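Seasonal movement in a glued maple top, how much do you allow?

Last updated: May 24, 2022
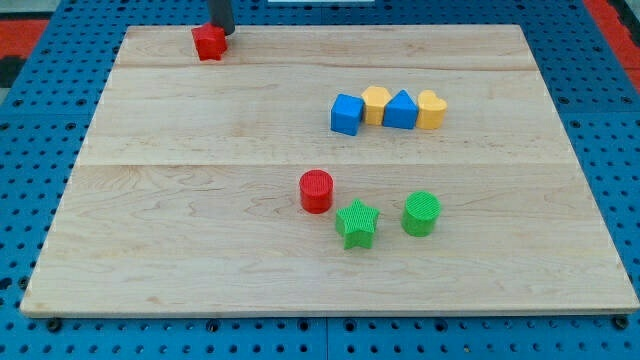 Maple, three boards, finish not decided yet.

flamness_shop
I'm making a small side table for the hallway and the top is three maple boards joined edge to edge. My question is how much room to leave in the screw slots. The house has no air conditioning and July gets sticky. In winter the wood stove runs all day. The top will be 14 inches across the grain.

Frans Lambrechts
Hard or soft maple? Flat sawn hard maple can move close to an eighth over that width between a dry winter and a humid summer. Slot the holes at the long edges and fix the middle one so it moves evenly both ways.

flamness_shop
Sold to me as hard maple. I can't dent it with a thumbnail, so I believe it.

oldvidal
An eighth is too much for a top that size. I have built plenty of these with plain oversized holes and a washer. No cracks. People worry about this more than they need to.

Frans Lambrechts
Your shop is heated and cooled all year, you said so in the humidity thread. His isn't. A slot takes two minutes to cut.

oldvidal
Fair, but a finish on both faces slows it down a lot. Do the underside the same as the top.

Frans Lambrechts
Slows it, yes. The total over a season is nearly the same. I do agree on finishing both sides, mostly so it doesn't cup.

Genji Amano
I skip screws through the apron and use figure 8 fasteners. They pivot. Drill the recess a little wide so they can swing. Wooden buttons in a groove work too if you have the depth.

flamness_shop
Apron is 3/4 thick so either would fit. Does it matter which way they point when I install them?

Genji Amano
On the end aprons, start them square to the apron. On the side ones leave them a bit loose in the recess. Don't crank the screws down.

oldvidal
Buttons look better if anyone ever turns it over.

flamness_shop
Going with figure 8s. I'll finish both faces first and put the fasteners in after that. Still open to ideas on finish, I was thinking water based so it stays pale.

Liso
Water based is fine. Wipe it down with a damp rag first and sand the fuzz off or you'll be doing it after the first coat.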